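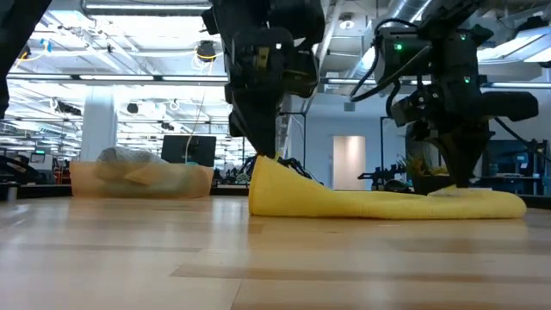 Yellow towel, bunched up at one end.

Rawashdeh Wash & Fold: Frequently Asked Questions

Do I need an appointment to drop off?
No. Bring your bags to the Kadosmont Street counter any time between 7 a.m. and 6 p.m. Orders left after 2 p.m. go into the next day's wash.

How do you charge?
By weight, with a ten-pound minimum. Comforters and bath mats are priced per piece. The current price list is posted at the counter.

How large an order can you take?
Up to 88 pounds for a single household. For more than that, call ahead and ask for Azucena Manríquez, who handles the salon and gym accounts.

Can you wash microfiber with my other towels?
We wash it in its own load. Microfiber picks up cotton lint and holds on to it through several washes. Please put it in a separate bag if you have one. We use no fabric softener or dryer sheets on it and dry it on low.

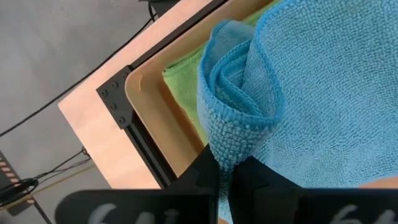

Light-blue microfiber towel, gripped at a fold.

Why do my towels smell musty after a day on the hook?
Usually there is leftover detergent in the fabric. Wash them once in hot water with half the normal amount of soap, then run a second rinse. Dry them all the way before folding. A 45-minute cycle is often too short for heavy cotton.

Do you sort by color?

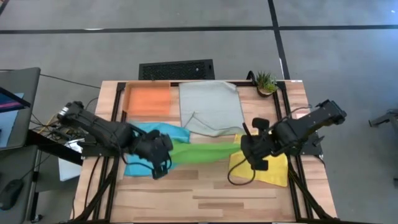 We sort every order into whites, lights, darks and brights unless the ticket says otherwise. New towels lose the most dye in their first three washes, and reds and deep greens are the worst for it. A light blue cloth and a bright green one lying against each other like these would go into different loads until the green has stopped bleeding. If you have already washed something several times at home, tell us and we can combine loads.

Will you use my own detergent?
Yes. Leave it in the original bottle with your name on it. We can't accept bleach from home.

How are towels folded?
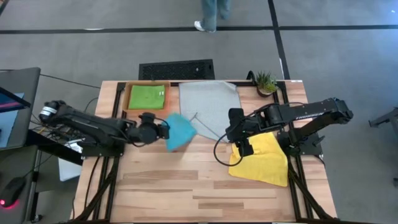 Bath towels are folded in thirds the long way and then in half, and hand towels are folded in half twice. If your shelves need a different size, write it on the ticket. A large towel has to be laid out flat first, like the gray one, and smoothed at the sides before the first fold. Small cloths can go in a shallow cardboard tray, as with the green one at the corner of the table, if you ask for them to be kept apart from the rest of the order.

What if something is missing or damaged?
Call within seven days and have your ticket number ready. Chih-ming Tseng looks after claims and is at the counter in the mornings.

How long do you hold finished orders?
37 days. We will text you twice before then.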